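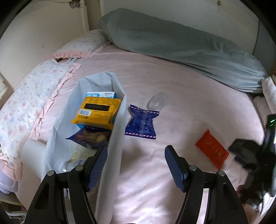 Bed with pale pink sheet, cream headboard, open white bag

List: Flanolora — drums and percussion
Date: September 19, 2019
Subject: Re: Snare buzz from toms, and does the click have to be so loud

An earlier post said:

> I have the 14 inch snare set up with a new set of Sindent wires
> and it sings every time I touch the rack tom. Loosening the wires
> helps but then I lose the ghost notes. I also can't hear myself
> in time without the click turned up to where my ears ring.
> Is this the drum, the wires or me? Room is small, carpet on the
> floor, nothing on the walls.

Two separate problems, so I'll take them one at a time.

Sympathetic buzz can't be removed entirely. The snare-side head responds to any nearby source close to its own pitch, and the wires make that response audible. Wire tension changes how loud the result is. It does not change what sets it off. Put the wires back where the ghost notes worked and leave them alone.

Tune the rack tom instead. Mute the snare batter with a hand, throw the wires off, and tap the snare-side head near each lug. Then tap the bottom head of the tom. If the two pitches are within a half step, that is your buzz. Move the tom up or down by a minor third and test again with the wires on. On my kit it took 3 tries. The batter head of the tom can stay where it is unless the drum starts to sound choked.

If that fails, back off the four lugs nearest the wire ends by a small amount, an eighth of a turn at most, and do the same on both sides of the drum. It kills some of the ring along the snare bed. I have done this on a Barbieri steel shell and on an older Fovico maple one. It worked better on the steel.
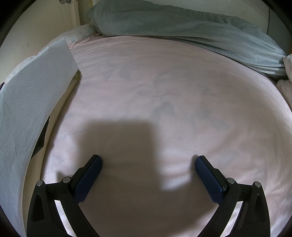
Check the strainer too. The wires should sit centered, with equal distance from each end to the bearing edge. If one strap is longer than the other, the wires pull at an angle and no lug adjustment will fix it. Plastic straps stretch in the first few weeks, so look again after that.

On the click: the default sound in most apps is a sine beep, and cymbals cover it. Use a short woodblock or a sidestick sample with energy above 900 Hz or so. Cut the level until it disappears when you play exactly on it, then bring it up slightly. Closed isolating headphones help more than any volume setting. If your ears ring afterward, it was too loud, and that applies to the drums as well as the click.

There was a long thread on snare beds in June, message 3487 in the archive. Post 17 in that thread has a lug diagram, though it is drawn from the batter side, so flip it before you use it.

Report back with the two pitches if the buzz is still there.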